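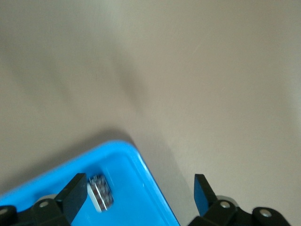

*Blue tray.*

**Birnell stacking trays, set of 3. Reviewed Sun 6 July**

I bought these in March for seed sowing and have used them most days since, first for seedlings and later for everything else that needs carrying between the shed and the kitchen. They came by post from Zosutier, who had them cheaper than the garden centre at Plillilden, and the parcel was well packed.

The set is three trays of the same size. They have no holes, so they are for standing pots in and watering from below. If you want to sow straight into a tray you will need a different product, and the listing could say so more clearly.

**Strength**

I weighed one full of pots of wet compost before moving it and it came to 10 kg. It bent in the middle when I lifted it by the short ends. Held by the long sides it was fine. My old Temba trays were thinner and split at the corners in their second spring, and so far the Birnell ones have no splits. One has a white stress mark where I knelt on it.

They have been outdoors since the end of spring on a bench that gets sun until mid afternoon. I can't see any fading yet, but one summer is too short to judge that.

**Watering**

The floor is not quite level on two of the three. Water gathers at one end and the pots at the other end stay dry unless I turn the tray round every few days. With tomatoes this didn't matter much. With lettuce in small modules it did, and I lost most of a row before I noticed. A piece of capillary matting cut to fit sorted it out.

Each tray took 600 ml of water before I felt I couldn't carry it without spilling. That is less than I expected. If you are going away for a weekend in hot weather it won't be enough for large pots.

**Cleaning**

Easy. Compost comes off with a hose and a soft brush. Limescale is harder, and we have very hard water. White vinegar left on overnight took most of it off. I tried a scouring pad on one tray and it left fine scratches which now hold the dirt, so don't do that.

**Stacking**

They nest well when dry. Put away wet they stick together, and I had to run warm water over the outside to part them. I now put a sheet of newspaper between them. Stacked, they take up very little of the shelf.

**Other uses**

One has moved indoors for good and sits by the back door under the boots. Another went under the leaking joint in the shed roof for a fortnight. I wouldn't use them for food, as there is nothing on the label to say they are suitable.

**Buying them**

The product number on my receipt was 241, which may help if you are ordering by phone, as Birnell make a deeper tray with nearly the same name. Zosutier sent me the deeper one first. They swapped it without any fuss, but I had to pay the return postage.

**Verdict**

Good for the money if you mostly grow in pots. Check the floors with a bit of water when they arrive and send back any that are badly out. I would buy them again, though I'd look at the deeper version for tomatoes.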